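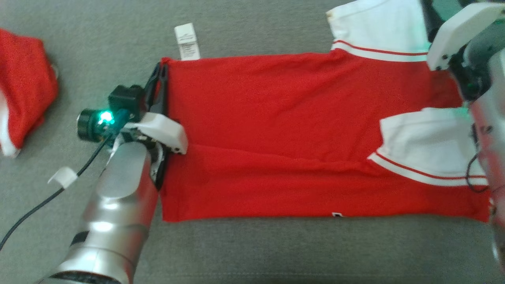
A parent from the Kobori Street side asked whether the red shirts would still be required for the fall 10-and-under teams, given that the league had told families in May that a new color was under review. The chair replied that the review had been closed without a change and that families could rely on red with white sleeves for the full season. The parent asked that this be sent out in writing. The chair agreed.

GRIRNLOW YOUTH SOCCER ASSOCIATION
Minutes of the Regular Meeting of the Board
October 28, 2026
Grirnlow Public Library, Lower Meeting Room

The public comment recorded at the head of these minutes was taken before the call to order, at the discretion of the chair.

1. Call to Order
The chair called the meeting to order at 7:04 p.m. A quorum was present. The registrar and the field scheduler attended without vote.

2. Approval of Prior Minutes
The minutes of the September meeting were approved with one correction. Under Field Use, "Vultance Park, north field" should read "Vultance Park, south field." The secretary will post the corrected copy.

3. Registrar's Report
The registrar reported that 86 players are registered for the winter indoor session. Late registration closes on Friday of next week. Families who have asked for a fee waiver will receive an answer before that date. A member asked whether players who move up an age group at midyear must submit a new medical form. The registrar stated that the form on file remains good until the end of the spring season.

4. Field Use
The scheduler presented the draft agreement with the Parks Department for Vultance Park. The Department has asked that the south field be closed to practice after heavy rain and that coaches check the posted notice before unloading equipment. Members raised the following points:

The notice board at the Orkex Avenue entrance is often out of date, and coaches have arrived to find a field closed that was listed as open.
The agreement does not say who is to call the closure on weekends.
The gate at the lower lot is locked at dusk, and teams with late practice have had to move their cars during play.

It was moved and seconded that the scheduler return the draft to the Department with a request for a weekend contact number and a later closing time for the lower gate. The motion carried, with 2 opposed. The members voting against asked the minutes to reflect their view that the agreement should have been signed as presented, as the permit for spring cannot be issued until it is in place.

5. Uniforms
The board took up the uniform policy in light of the earlier comment. The present rule calls for a red shirt with white sleeves, the red stripe at the cuff, and any plain dark shorts. The chair noted that shirts from past seasons remain acceptable so long as they are in fair condition and the number can be read from the sideline.

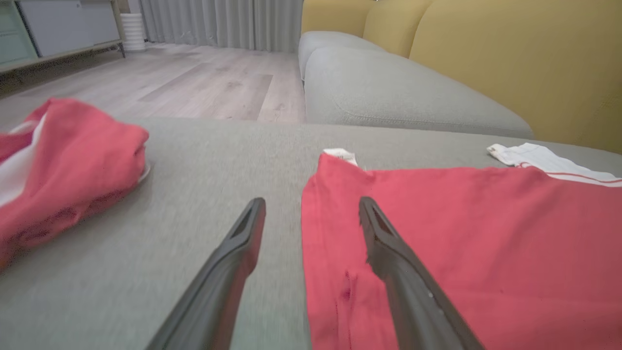 The exchange table will be open for the first 3 Saturdays of the indoor session. Families may bring outgrown shirts and take a larger size at no charge. Shirts should be washed before they are brought in, and any name written on the inside should be covered or removed. A member proposed a deposit on each exchanged shirt. After discussion the proposal was withdrawn.

The board further directed that goalkeepers may wear any solid color other than red or white, and that referees be told of this before the first match. No vote was required.

6. Referee Training
The training course for new referees will be held at the middle school in January. Applicants must be 14 or older by the first day of the course. The board discussed paying the course fee for applicants who agree to work the full spring season. Action was tabled until the cost is known.

7. Correspondence
A letter was received from a resident near Vultance Park regarding whistles and shouting before 9 a.m. on Sundays. The secretary was directed to reply that no Sunday match will start before 9:30 a.m. in the spring schedule and that coaches will be asked to hold warm-ups at the far end of the field.

8. New Business
A member requested that first aid kits be checked before the indoor session. Cold packs were missing from several kits at the end of the fall. The equipment manager will take stock and bring a list of needed items to the next meeting.

The parking plan for the spring opening day was referred to the scheduler.

9. Adjournment
There being no further business, the meeting was adjourned at 8:41 p.m. The next regular meeting will be held in the same room, subject to confirmation by the library.

Respectfully submitted,
Secretary to the Board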